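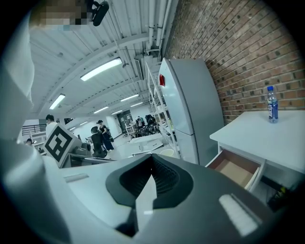
Subject: Re: [zosteton-makers] Open day at Haluswood, was it worth the bus fare?

Hello all,

Replying below the quoted bit, as the list rules ask and hardly anyone does.

> I couldn't get to the Haluswood open day in June as I had a boiler
> man coming between 8 and 6. (He came at ten to six.) Could someone
> who went say what there was to see? I'd like to know:
>
> - did the robots do anything, or did they just stand there
> - were you allowed to hold the gripper
> - is it somewhere we could take the whole group in the autumn
>
> Also, did anyone pick up a spare leaflet?

Yes, they did things. Slowly. If you have only seen robots in adverts, set aside your sense of pace at the door, along with your coat. The main demonstration was called Zevent, after the software that runs it, and it consisted of an arm putting cups on a shelf. It managed 7 cups while I stood there and dropped 2, which is better than I do with a hangover. The crowd clapped for the drops as well. I think the arm was past caring.

The building is a long hall, brick down one side, with pipes running along under the ceiling and a fridge in among the benches. I had expected something shinier. It looks like a place where people work, and I liked it the better for that. Most of the robot kit stands up at the far end, so if you stop at the first bench, as half our party did, you will go home saying there wasn't much to see.

On the gripper: yes, you could hold it, and that was the best part of the afternoon. It's a big white and grey thing that you carry about by hand, and you use it to show the robot how a job is done. You pick up the cup, you put down the cup, and a recording of you doing so goes off to join the rest. They had 2,312 recordings by the time we arrived, according to the sheet on the wall, of which 510 were drawers being opened and shut. I added a drawer. I was told it was "very natural", and I have been thinking about it ever since.

It's heavier than you'd guess, and after a few minutes my wrist had views. The trick is to move your whole arm and leave the wrist alone. You also have to slow down a lot. Most of us went at the drawer as if the house were on fire and were asked, nicely, to have another go.

The cubes with black and white square patterns on them were the thing people asked about most. They are markers, so that the cameras can work out where everything is. One small boy had decided they were a game and wanted to know who was winning.

There was a talk too, on the Stojanovska project, which is their plan to get the same arm sorting returned library books. Good talk, far too many graphs. The questions were mainly about parking.

As for the whole group going in the autumn — I'd say yes, with conditions:

- They want no more than a dozen at once, so we'd need two visits.
- Flat shoes. They do check.
- Tea is in the front office and runs out early.
- The bus back to Zosteton goes at twenty past four and the demonstration ends at quarter past. I ran. I don't recommend it.

I'm happy to write to them if enough of you are keen. Please reply to the list and not to me alone, or I shall end up with eleven private opinions about which week in October.

I did pick up a spare leaflet. It has been used to wedge the kitchen window, but it's still readable on one side and you're welcome to it.

-- 
zosteton-makers mailing list
To leave, send a message with "unsubscribe" as the subject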